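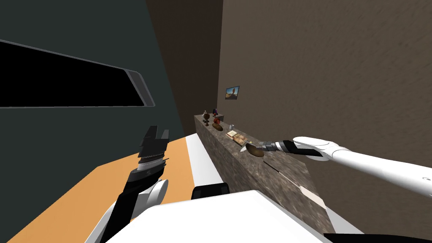
附图一:石质台面仿真环境,双臂机型,右臂夹爪位于棕色椭圆形物体处

工单类别:仿真套件 / 抓取评测
产品:Calix 仿真评测套件(台面操作包)
提交方:Siltcombe 集成测试组
受理方:Grostum 技术支持
优先级:中
状态:已有规避方案,待补丁

一、问题描述

我方正在评估 Calix 台面操作包,用于采购前的策略回归测试。按随附手册配置后,批量运行抓取任务时,部分回合在右臂闭合夹爪后被评分模块判为“未接触”,日志中却有指端接触力记录。同一随机种子重复运行,判定结果不一致。附图一为抓取阶段的渲染输出,石质台面,目标物为棕色椭圆形物体,旁边有一本摊开的书。

影响范围:仅涉及评分。物理步进、关节轨迹及渲染输出未见异常。但评分不可复现,整批数据无法用于横向比较,采购评估因此暂停。

二、运行环境

控制接口:Zaidi 中间件,关节位置模式
物理步进频率:500 Hz
控制频率:20 Hz
渲染:离屏,单卡
场景:台面操作包自带石纹台面,物体摆放由种子生成
每批回合数:200
操作系统、驱动版本见附件清单,均在手册所列支持范围内。

三、复现步骤

1. 新建工程,载入台面操作包默认双臂配置。
2. 左臂设为保持,右臂加载抓取策略。
3. 固定随机种子,关闭光照随机化。
4. 连续运行同一回合,保存评分日志和接触日志。
5. 比较两份日志中首次接触的时间戳。

预期:首次接触之后的评分周期内,状态由“接近”转为“接触”。
实际:部分运行中状态停留在“接近”,直至回合超时。

日志节选(失败回合):
step 2697 接触对:右指端 / 目标物 法向力非零
step 2697 评分:状态=接近,接触=否
回合结束:超时,判定=未接触

四、处理记录

【支持方】请确认是否改动过目标物的碰撞网格。台面操作包中的食物类物体默认使用凸分解,替换为原始网格时,接触对名称会变化,评分模块可能匹配不到。

【提交方】未改动。已校验资源包哈希,与发布清单一致。

【支持方】请关闭 Zaidi 的异步发布,改为同步模式后重跑一批,其余参数不变。

【提交方】同步模式下重跑一批,未再出现误判。切回异步后问题重现。另注意到同步模式下单回合墙钟时间明显变长,长期使用不可接受。

【支持方】已在内部复现。评分模块按控制频率读取接触缓冲区,每次只取最后一个物理步的结果。指端与曲面物体初次接触时,接触对会在相邻物理步之间断续出现。异步模式下读取时刻漂移,采样点若恰好落在断开的那一步,评分记为无接触。状态机又要求接触标志在连续两次读取中均为真,误判概率进一步提高。

【提交方】这能解释曲面物体。书本等平面物体是否受同一问题影响?

【支持方】原理相同。平面物体接触面较大,断续较少,我方测试中未触发,不排除在倾斜接近时出现。细长物体建议一并复查。

【提交方】另有一个附带问题:左臂设为保持时,夹爪是否仍参与碰撞检测?手册第二章与第五章说法不同。

【支持方】参与。第二章表述有误,以第五章为准,文档已提交修订。如需排除,请在碰撞过滤表中将左臂分组设为忽略,该设置不影响渲染。

五、规避方案

在补丁发布前,可按以下方式修改评分配置:
1. 接触读取方式由“末步”改为“窗口”,窗口长度设为一个控制周期,即 25 个物理步。
2. 窗口内任一步存在有效接触对即记为接触。
3. 法向力下限保留默认值,不要设为零,否则擦碰台面也会计入。
4. 修改后清空评分缓存,旧缓存不会自动失效。
5. Zaidi 可保持异步模式。

注意:窗口模式下首次接触的时间分辨率为一个控制周期。若报告中需要精确的接触时刻,请直接读取接触日志,不要使用评分日志的时间戳。

六、验证结果

提交方按上述配置重跑一批,异步模式,种子与首次报告相同。评分日志与接触日志逐回合比对一致,未发现误判。单回合耗时与修改前持平。更换目标物后又跑一批,结果相同。

七、遗留事项

1. 评分模块默认读取方式的修改列入 8 月补丁,由 Grostum 发布。
2. 已有批次的评分需重算。支持方提供离线重算脚本,输入为接触日志,无须重新仿真。未保存接触日志的批次只能重跑。
3. 提交方要求在补丁说明中注明新旧评分不可直接比较,支持方已同意。
4. 渲染侧无待办。
5. 采购评估恢复,抓取成功率一项暂不计分,待补丁安装后补测。

最后更新:7 月 23 日
工单保持打开,补丁验证通过后由提交方关闭。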